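What is the difference between signing a treaty and ratifying it?

Posted by Evanthia Katsaros, 27/08/2024

Hello everybody. I am following the foreign news in English to improve my language, and I have a problem with two words. In one article I read that a country "signed" an agreement about arms exports. In another article, from the same newspaper, I read that the same country is "not a party" to it. For me this looked like a mistake, but my neighbour says that both can be true.

I also want to understand these things:
If the president or the minister has signed, is the country obliged or not?
Can the next government simply take the signature back?
Why do they write that a treaty "enters into force" on some later day, when everybody has signed already?

I am not a student of law, so please use simple words. I will read the answers in the evening, after my shift.

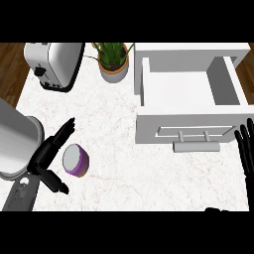
Toaster and potted plant on a marble countertop

Teemu Harju
Member, Sarnley

Your neighbour is right. Both articles can be correct at the same moment.

For most large treaties there are two steps. First comes the signature. A person with the proper powers puts the name of the state on the text, and this means that the state agrees with the text and intends to go further with it. After this comes the ratification. The state confirms that it wants to be bound, and it sends a document about this to the office or government which keeps the treaty. They call this one the depositary. In many countries the parliament must vote before the document can be sent. In some countries the vote is only in one chamber, and sometimes a special majority is needed.

A state becomes a "party" when it is bound and the treaty is in force for it. So a state can be a signatory for many years and never become a party.

The rules are in the Vienna Convention on the Law of Treaties from 1969. Article 14 speaks about ratification. Article 24 is about entry into force, and article 26 says that parties must perform the treaty in good faith. The text is not very long and you can find it in English without paying.

About your first point: the signatory is not completely free. Article 18 says that it should not do things which would defeat the object and purpose of the treaty, until it has made clear that it does not want to become a party. What this means in a real case – the lawyers can quarrel about it for a long time.

About the later day: the treaty itself usually says when it starts. Imagine a text which says "30 days after the ratification of 26 states". Even when a hundred states have signed, you wait until this number has ratified, and then you wait the days also. 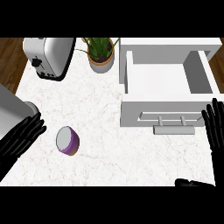 The marble countertop, with an open drawer at the side

Makis Antoniadis
New member

Signing is only for the cameras. The real thing is the parliament.

Polyxeni Lambrakis
Member

I do not agree with Makis. Some agreements, mostly between two states, bind from the signature alone if the text says so or if both sides wanted it like this. You must always look in the last articles, where the "final provisions" are. I translate such texts sometimes and I read these pages first.

To the point about the next government, which Teemu has left out. If the treaty is only signed, the new government can write to the depositary that it does not intend to ratify. The newspapers call this "unsigning", but the name of the state usually stays in the list, with a note next to it. If the treaty is already ratified, the state has to withdraw according to the rules of the treaty. Often there is a notice period, for example twelve months, and during this time the obligations continue.

One more word which you will meet is "accession". It means that a state joins without signing first, usually when the time for signatures is over. The effect is the same as with ratification.

Evanthia Katsaros

Thank you Teemu and Polyxeni, now it is much clearer. I looked again at my article and it says "has signed but not yet ratified" in the second paragraph. I had read over it too quickly. Is "adopted" again something different?

Polyxeni Lambrakis
Member

Yes, it is earlier. "Adopted" means that the negotiators have agreed on the final words of the text. At this point it binds no state yet.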